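About Nolto

Small outfit, 16 people, one long workshop behind the Marken building. We collect examples for learning systems – the kind that end up running a robot's hands. Started by Krešimir Stojanović, who used to mend servers for a living and got tired of doing it by hand.

What we do, in short. A person steers the arm through a job, start to finish. We record it. Then again, with the parts moved a bit. Then again. A customer gets the lot, sorted and labelled, bad goes kept in and marked as bad. They want those more than you'd think.

Mostly computer hardware at the moment. Memory, cables, processors, lids and levers. Fiddly stuff, easy to bend. Operators train for 30 hours before there recordings count towards a set. 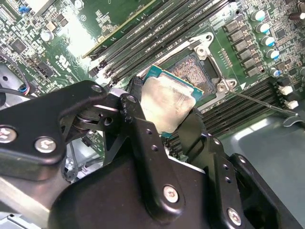

Processor held just above the open socket, seen from the wrist camera.

Our biggest set so far is Tremero: 3,144 recordings, all board work, every one watched back by a second person. Handed over to Van der Merwe in December, and they've since asked for a follow-on with different boards. We said yes. Bit of a squeeze but fine.

How we work – short shifts, 32 recordings each then swap. Tired hands make sloppy examples. Notes get written striaght after each go, same wording every time, or the labels drift.

Want a set made? Send us the part, the board it goes on and what counts as done. Visits welcome, ring first, parking is round the back.

Page last updated 11/6/22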